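Right, long thread from your friendly club helper, because a few of you have been asking what our lot get up to in the evenings. Kettle on first. 1/

So the club is called Larerura (Heloísa Nogueira came up with the name and we've all learned to spell it by now). Seven students, two robot arms, and this term one question: can we get it to handle clothes laid out on a table the way a patient auntie would? 2/

Clothes are lovely and horrible to work with. A box is the same box wherever you put it down. A jumper is a new shape every time you let go of it, and the students have had to unlearn a lot of what they did last year with wooden blocks. 3/

We started this term with the small things -- closing the fingers on something little and holding it upright before anybody is allowed near the knitwear. Cauã Lacerda set that rule and I grumbled about it, and I've since told him he was right. 4/

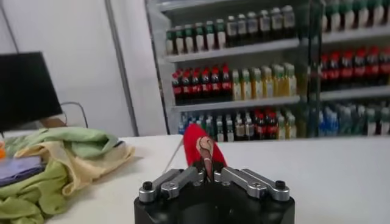 Wrist view, fingertips closed on something small, red thing waiting its turn behind.

I do love the wrist camera. You get so close to the fingers that you start leaning in your own chair to help. Zuleica Xavier watches every recording at half speed with a notebook on her knee, and she has 77 clips marked up so far, which is a good deal more than I've managed. 5/

Her notes are mostly one or two words. "Too early." "Pinched air." "Nice!!" I'd like to have them printed on a tea towel. 6/

The other thing she looks for is how wide the fingers are before an approach. The students used to open them only a little, thinking it would be tidier, and then they'd catch a fold on the way in and drag the whole garment along with them. Wide is our default now. 7/

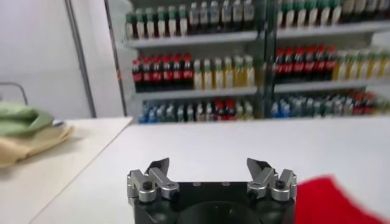

CLUB NOTES / GRIPPERS

Fingers well apart, red cloth just off to the right. If you're building something similar at your own school, do have a look at the linkages and bolts on each side, and please check them at the start of every session! We keep a little card for it, and Welington Trindade initials the card in very beautiful handwriting. 8/

(Two Welingtons in the club, by the way. Welington Sampaio does the software and Welington Trindade does anything with a spanner, and shouting "Welington" across the room gets you both, so we've mostly given up shouting.) 9/

Now, the two-handed work, which is what I really wanted to tell you about. One arm can pick up a jumper perfectly well but it can't do much about the shape of it. With two you can take the near edge at two points and start thinking about a fold. 10/
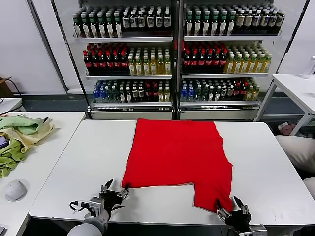

Both grippers on the near edge of the red knit.

The hard part for the students is keeping the two hands talking to each other. If one sets off a moment before the other, the cloth skews, and then your lovely plan belongs to a garment that's no longer there. Welington S. has rewritten that bit twice since August and is eyeing up a third go. 11/

Our target for the end of term is 200 recorded attempts, good and bad together. We're on 115. The bad ones go in as well, properly labelled, and I've had to be quite firm about that with people who would like to delete theirs -- I do understand, I'd have deleted most of my school reports. 12/

After that there's the friendly with the Wurnby club, who've been working on towels. Towels! Four corners and no sleeves! We're being very gracious about it. 13/

If you've run something like this with students and have thoughts on sleeves, my replies are open and I'll read every one, probably aloud to the room. Next session starts at half past four and I'm bringing the ginger biscuits. 14/14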